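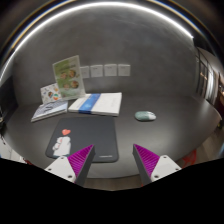
Flostavska Property and Workplace Forum
Section: Shared Offices and Meeting Rooms
Topic: Proposed changes to the booking rules for small meeting rooms

Posted by: FacilitiesDesk_Jarkix
30 October 2024

Members are invited to comment on a draft revision of the booking rules for small meeting rooms. The draft was prepared by the operations office at Jarkix, which manages the second and third floors of the Herneo building, and it is being shared with this forum because several other sites follow the same template.

The main provisions are as follows.

1. A booking lapses if the room has not been occupied within 15 minutes of the start time.
2. Repeating bookings may run for no more than 8 weeks before they must be renewed.
3. A tenant firm may hold no more than 5 open bookings at any one time.
4. Rooms are to be left in the condition in which they were found, with personal equipment removed.

The present rules permit a repeating booking to run for 52 weeks. The operations office considers this too long. Rooms are being held on the calendar for teams that have since moved or changed their hours, and other tenants see no open slots.

Comments should address the rules themselves. Matters concerning parking will be handled in the existing parking topic.

Posted by: leasing_northwing

Our office supports the first and third provisions without change. With respect to the second, we ask that the renewal notice be sent to two contacts at each firm. Under the current system the notice goes to whoever made the original booking, and that person may have left the company.

Posted by: quietfloor

I must disagree with the first provision. Fifteen minutes is generous for an internal meeting and not nearly enough for one with outside visitors. Guests must sign in at the front desk, wait for a badge, and then wait for the elevator. On two occasions in October my own visitors were still in the lobby when the room was released, and another group was seated by the time we came upstairs. The other group had done nothing wrong under the rules, which made the conversation in the hallway no more pleasant.

I would propose that the person making the booking be allowed to confirm attendance from the booking page, without being physically in the room.

Posted by: FacilitiesDesk_Jarkix

Remote confirmation was considered and set aside. At a site where it was tried, tenants confirmed from their desks as a matter of habit and the rooms stayed empty. We are willing to consider a longer period for bookings marked as having outside visitors.

Posted by: Huynh_Accounts_Admin

I write on behalf of Huỳnh, a tenant on the third floor. (The forum does not accept accented letters in user names.)

We hold client reviews at the same hour each week for most of the year. An 8-week limit would require us to renew several times, and on each occasion we would risk losing the slot to another firm. We pay for access to these rooms under our lease, and a predictable schedule was part of our reason for signing it. We ask that existing users be given first right of renewal for a period of five working days.

Posted by: leasing_northwing

With respect to the previous member, first right of renewal would return us to the present arrangement under another name. The same firms would hold the same hours indefinitely. Newer tenants pay the same rate and cannot obtain a morning slot at all.

Posted by: Huynh_Accounts_Admin

That is not a fair reading. A firm that no longer needs the slot would not take the trouble to renew it. The draft is directed at abandoned bookings, and our proposal deals with those in full.

Posted by: secondfloor_reception

May I turn to the fourth provision, which has received little attention? "Personal equipment" needs a definition. The reception desk receives items left in meeting rooms almost daily, and we have no written guidance on what to keep, for how long, or where. Chargers and water bottles are the most common. Printed handouts are a separate problem, as we cannot tell whether they are confidential.

I would suggest that each item be logged with the room and date, and that the log be open to all tenants. A photograph would help with anything that could be mistaken for building property, computer accessories above all.
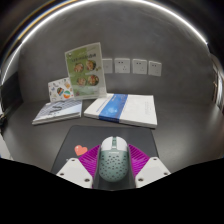 Computer mouse, green and white, with a perforated shell.

Posted by: quietfloor

I support a log, though I have reservations about making it open to everyone. A description detailed enough to be useful to the owner is also useful to a person who would simply like a new charger. Reception should record the item in full and publish only the type, the room, and the date. The claimant can then supply the rest.

Posted by: secondfloor_reception

That would be acceptable to us, provided the operations office supplies a form. We would also ask for a fixed holding period. Our storage is one cabinet — the lower shelf of which is already in use for spare badges.

Posted by: leasing_northwing

Handouts should be excluded from any holding period. Paper left in a room at the end of the day should go directly into the locked shredding bin. Our own staff have been given that instruction, and we have had no complaints.

Posted by: FacilitiesDesk_Jarkix

The office thanks members for their comments. The next version of the draft will include the following changes.

The release period will remain at 15 minutes for ordinary bookings and will be extended to up to twice that for bookings marked as having outside visitors. Renewal notices will go to two contacts per firm. Provision four will be divided, with separate text for equipment and for paper.

The question of first right of renewal remains open. The two positions stated above will both be set out in the version sent to tenants, and firms may reply in writing.

Posted by: Huynh_Accounts_Admin

Noted. Our written reply will follow. Please confirm whether bookings already on the calendar will be honored to their original end date.

Posted by: FacilitiesDesk_Jarkix

They will be honored. The new limit will apply only to bookings made after the revised rules take effect.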